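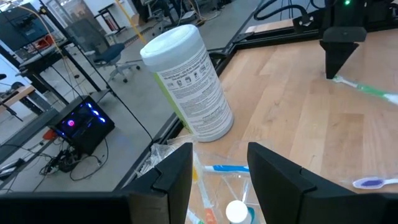
Seit drei Monaten stehen die Fingerbacken-Sätze von Kombo nun an unserer Zelle in Dreldale, und ich finde, es wird Zeit für ein paar ehrliche Worte. Gekauft habe ich das Wartungsset Niltix Pflege für 129 Euro, im Paket mit Einstelllehre, Ersatzschrauben und einem kleinen Drehmomentschlüssel, den ich inzwischen auch für alles Mögliche andere benutze (bitte nicht weitersagen).

Das Einstellen der Finger geht wirklich angenehm von der Hand. Arm in die Wartungsposition fahren, Antrieb stromlos schalten, Lehre zwischen die Backen legen, Schrauben über Kreuz anziehen. Beim ersten Mal habe ich eine gute Stunde gebraucht, weil ich die Anleitung zu spät gelesen habe, jetzt sind es 12 Minuten pro Greifer. Danach mache ich immer eine Proberunde mit Kleinkram: Zahnbürsten einzeln auf der Holzplatte, dann welche in einer durchsichtigen Tüte. Die dünnen Griffe verzeihen keinen Versatz, und die knisternde Folie mit ihren Spiegelungen ist für unsere Handkamera sowieso die strengste Prüfung, die ich kenne!

Zum Reinigen liegt dem Set leider nichts bei. Bei uns steht die weiße Dose mit Desinfektionstüchern gleich mit auf dem Tisch, und damit wische ich die Backen ab, wenn die Zelle steht – die Kameralinse bekommt selbstverständlich ein eigenes, trockenes Tuch.

Etwas gestört hat mich der Kabelhalter. Er ist für glatte Leitungen gedacht, unser Spiralkabel rutscht darin hin und her. Musyoka Gachanja von Kimmont hat mir auf Nachfrage sehr freundlich einen breiteren Clip geschickt, der im Mai auch ins Set kommen soll.

Von mir gibt es vier von fünf Sternen, und den zweiten Satz für die Nachbarzelle habe ich schon bestellt.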